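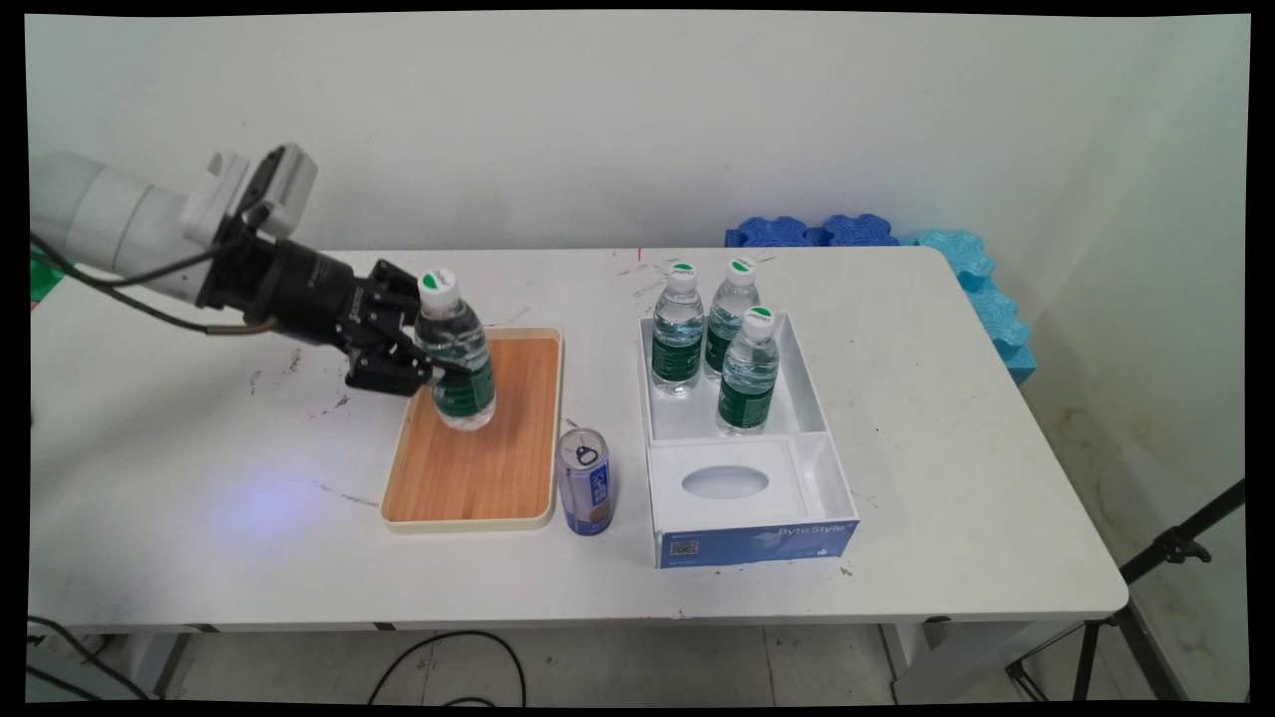 Emmont Folding Table, reviewed after two summers

I have owned one good table in my life, and I left it in an apartment in 2003 because it would not go down the stairs. It had gone up the stairs fine. Since then I have been suspicious of any table that cannot be made smaller, and so my house has slowly filled with tables that can. There is one behind the couch and one in the garage with a broken leg that I intend to fix. The Emmont is the newest and the one I use most, and I have had it for two summers, long enough to have an opinion and a scar.

You know what it looks like. It's a white folding table, the kind that gets hired by the dozen for baptisms. The top folds in half, the legs fold into the top, and there is a carrying handle on the side so you can walk across a parking lot with it banging against your shin. Emmont sells it in a six-foot length and a four-foot length. I bought the six. If you are standing in a store wondering which to get, buy the six and complain about it, like everyone else.

Setting it up

The instructions are one sheet, folded more times than the table is. They show a man with no face opening the thing in a single easy motion. I am a woman with a face and it took me four tries. The halves want to be opened on the floor, on their side, and then the legs swing out and you push a metal ring down over each brace until it clicks. If it doesn't click, the ring is sitting on top of a burr in the paint and you need to hit it with something. I use a shoe.

By the end of the first month the rings had worn in and I could do the whole job in under a minute, though I wouldn't try it in sandals. The center latch is where I got the scar. It's a spring catch on the underside that holds the two halves shut, and it lets go all at once. Keep your thumb out of there. The sheet does have a picture of a thumb with a line through it, which I took to mean that the table was not for thumbs in general.

Standing on it

Don't. I did, to change a bulb on the porch, and it held, and I felt it thinking the whole time.

Load and wobble

I have had on it, at one time or another, a sewing machine, a turkey, a printer that weighed more than the turkey, and my brother-in-law's elbows. The only one that worried me was the elbows. Weight straight down is no trouble. Weight leaning in from the side makes the whole table sway a little and then come back. My sewing machine at full speed sets up a hum that walks a pair of scissors slowly toward the edge, and I've learned to park them on the left.

Compare that with the Granov, which I owned before this and gave to my neighbor İlker Tekin when he moved in with no furniture except a very large fish tank. The Granov is stiffer. It has a bar running the length of the underside that makes it as solid as a church pew, and that bar is exactly where your knees go. You can have a steady table or you can sit at it. İlker uses his for potting tomatoes, standing up, and thinks I was crazy to part with it.

The other one people ask about is the Ikier, which is cheaper and doesn't fold in half. Only the legs fold. You then have a six-foot slab to store, and the only place I've ever found for a six-foot slab is behind a door, where it stops the door from being a door. I borrowed one for a yard sale and returned it the same afternoon with real affection for the person taking it back.

The seam

Any table that folds in half has a seam, and the seam is where your opinion of it gets decided. Emmont's is tight enough that a pen doesn't drop into it. Crumbs do. So does glitter, and the glitter from a school project a year ago last spring is still coming out in small amounts on damp days. I go along it with an old toothbrush when company is coming. When company is family I leave it.

The two halves line up well in cool weather. In August, out on the patio in full sun, mine develops a very slight ridge, and a marble set down near the middle will make its own plans. It settles flat again by dark. I wouldn't run a card tournament on it at three in the afternoon. If you write by hand, stay on one half or the other, or you'll get a little hiccup in every line.

Stains

White was the only choice when I bought mine. There is now a gray, and I hate everyone who gets to have the gray. White shows coffee, it shows newsprint, and it shows the blue ring left by a can of paint that I was told was sealed. Most of it comes off. Here is what has and hasn't, at my house:

Coffee: off with dish soap.

Ballpoint: off with rubbing alcohol and some language.

Beet: faded, still recognizably beet.

Permanent marker: off, to my surprise. I'd stopped being angry about it by then, so that was wasted.

The blue ring: with us forever.

Hot pans are another matter. The surface doesn't care for them. I put down a casserole on a dish towel folded once, and it left a shiny oval you can feel with a finger. Fold the towel twice, or do what my mother does and put it on the stove where it came from.

Scratches don't show much because the top has a faint pebbled finish. You'll notice the finish the first time you try to fill out a form on it without a magazine underneath. My signature on the car insurance looks like it was done on a bus.

The feet

There are rubber caps on the ends of the legs. They're good ones, they grip a kitchen floor and they don't leave black marks. They also come off in mud and stay there. I lost one at a graduation party and spent the evening with a corner of the table propped on a folded program, somewhere under the potato salad. Emmont sent me replacements for the price of shipping, in a bag of two, so I have a spare, which I keep in the drawer where spares go to be forgotten.

On uneven ground there's no adjusting the legs. Bozkurt makes a table with screw feet that you can level out one by one, and I tried it at a friend's place. It's very clever and it took us 25 minutes, and then somebody moved the table into the shade.

Carrying and storing

Folded, it will go in the back of my small hatchback if the seats are down and the dog stays home. The handle is hard plastic with a mold line along the inside, right where your fingers hook under. For the distance from the car to the house I don't mind it. At the park, where the parking is on one side and the picnic spots are on the other, I wrapped it with an old sock and electrical tape, and I've left it like that. It looks terrible and I recommend it.

It stores upright in a closet, next to the vacuum. It doesn't stand up by itself, so it leans, and because the latch side is slicker than the other it leans for a while and then lies down. It has done this at night. I put a bungee cord around it and the vacuum both, and now when I want one I get the other.

Sitting at it

The height is ordinary dining height and most kitchen chairs will fit under. The legs are set in from the ends, so the person at the head has somewhere to put their feet, and the people at the corners have a leg between their legs. Put children there. Six adults can eat at it if the food is somewhere else. With the food on it too, figure four and a small one. I served Thanksgiving from it with the Bozkurt pushed up at the end, on loan, and the two tops were off by the thickness of a finger. Under a tablecloth this looked like a curb. Things went over in it all night, none of them important except the gravy.

Buy a tablecloth, by the way. A fitted one, with elastic. A loose one on this surface slides like a rug in a cartoon.

What I'd change

I'd round off the mold line on the handle. I'd put a softer spring in the latch, and I'd sell the gray to people who already bought the white at some kind of apology price. I'd also like a word on the instruction sheet about the rings needing to be hit with a shoe, so that other people don't spend their first evening thinking they've been sold a bad one. Mine was fine. It just needed the shoe.

I would buy it again. I might buy a second one, which my husband has asked me not to say in writing. If you need a table to stay in one place and be looked at, this isn't it, and you should go get something with real legs and measure your stairs first. Mine has been a desk, a buffet, a workbench and a yard sale, and it's gone back into the closet after every one of them except the current jigsaw puzzle, which is mostly sky.

Update: the gray has a better handle. I went and looked.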